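Two-Arm Packing Cell: Gripper Care and Setup FAQ

Maintained by Anel Adams, cell support, Prerneta. Applies to the bench cells at the Escobar and Plinine sites. For changes to this page, write to Anel or to Didier Rey.

Who is allowed to work on the grippers?

Anyone who has done the cell lockout training. Operators may clean the fingers, check screws and replace pads. Opening the gripper housing is limited to maintenance staff. If you are not sure which side of that line a job falls on, ask before you start.

What state should the cell be in before I touch a gripper?

Both arms parked, drive power off, lock on the main switch. Stopping the program is not enough. The arms share a controller, and a stop on the left arm does not hold the right arm. Wait until the drive lamp goes out before you reach in.

If a gripper is holding something when you lock out, leave it closed. Remove the item by hand after the lamp is out, supporting it from underneath.

How often do the jaw screws need checking?

At the start of every shift, by eye and by finger. Once a week, with the torque driver. The values are on the card inside the cabinet door and differ between the pivot hardware and the pad hardware, so read the card each time. Do not use the bench drill for this, even on its lowest clutch setting.

After tightening, draw a fresh line of paint marker across the screw head and onto the plate. A broken line at the next check means the screw has moved. Wipe off old lines with alcohol first.

A screw keeps coming loose. What now?

Remove it, clean both threads, and let them dry. Apply one drop of medium-strength threadlocker and refit. If it loosens again within a week, replace the screw and tell Kevin Ccori, who keeps the wear log. Do not move up to the high-strength compound. It needs heat to release, and the heat damages the pad.

How do I tell when a fingertip pad is worn out?

Close the gripper on the gauge strip and pull. If the strip slides out with light effort, change the pad. Also change it if the edge has lifted or the surface has gone shiny. Pads are changed in pairs, one on each finger that meets the item. A new pad against an old one grips off center and tips light bags over during the lift.

We change roughly 12 pairs a month across both sites. Order when the drawer is down to five.

Which camera needs attention after a pad change?

The wrist camera on the same arm. Its view includes the gripper itself, and the software uses the jaw outline to find the fingertip position. A new pad is slightly thicker than a worn one, and the stored outline will be off. Run the outline routine from the maintenance menu with the jaws open, then again with them closed. 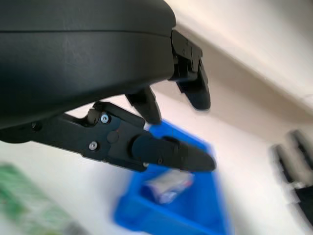

Keep the other arm parked while the routine runs. Movement in the background can be picked up as part of the outline, and the routine will pass with a bad result. It does not give a warning when this happens. If the stored fingertip position has shifted by more than 3 mm from the previous value, discard it and run the routine again.

How do I clean the camera window?

Dry microfiber cloth first. If that leaves a smear, use lens fluid on the cloth, never sprayed onto the window. Do not use the alcohol wipes kept for the screw heads. They haze the coating, and a hazed window has to be replaced.

Does it matter where the pick bin sits?

Yes. The pick program searches inside the taught bin area and ignores everything outside it. If the bin has been nudged, the arm may come down on the rim. Set the bin back against its stops and run the bin check before restarting. Use the same bin model every time. A taller rim needs its own approach height, and the program does not measure it.

Wrapped items are being missed. Is that a gripper fault?

Usually not. Clear film reflects the overhead lights and the camera loses the edges of the item. Check in this order:

1. Camera window clean.
2. Overhead lights on the normal setting, blinds closed.
3. Exposure set to the wrapped-goods profile.
4. Pads within limits.

If all four are good and the arm still misses, save the log and send it to Bogdan Domański with the item type and the time of the first miss.

The two arms came close to touching. What should I do?

Press the stop and leave both arms where they are. Note the program step shown on the pendant. Do not jog either arm clear until maintenance has recorded the joint positions. The clearance zone was widened in December after a finger bracket was bent at Plinine, and any near contact since then has to be reported.

Can I swap a gripper between the left and right arms?

No. The mounting pattern is the same, but the cable exit is on the opposite side and the cable will be pulled tight at full wrist rotation. Spares are tagged L or R on the flange.

What is error 11?

The gripper did not reach its closed position in the allowed time. Look for film or tape caught at the pivot. Clear it, cycle the gripper by hand from the pendant, and reset. If it returns on the next cycle, stop the cell and call maintenance.

Where do spare parts come from?

Fingers, pads and screws are supplied by Cuvetti. Requests go through Remo Sanna. Give the arm side and the number on the flange tag. Requests in before 2:00 p.m. go out the same day.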